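The grip let go at 304. Pads shut, motor humming, and the Grero hand still dropped what it held. No alarm. The log said "closed" the whole time.

Sachiko Chiba had been waiting for it. Almost 20 short sessions at Kosteo, same fault in 9 of them, always after lunch.
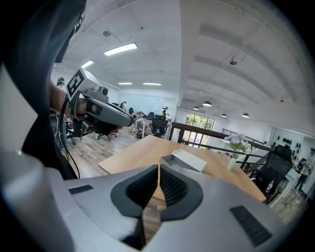 Her guess was the pads. Mylene Maglaya blamed the position sensor — it drifts, she says, and the software beleives it. They argued in the stairwell. Then they swapped 2 sensors and left the pads alone. Fault came back by three.

So, pads. Grilton, who supply them, had changed the rubber in May and told no one at Kosteo. Softer mix. Creeps under load. 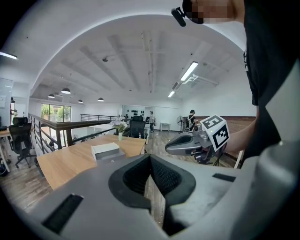

Two hand-held grippers in use on the mezzanine.

Chiba wants a slip check before anything gets lifted over a person's foot. Maglaya wants her sensors back. The old pads are on order, teh new ones are in a drawer.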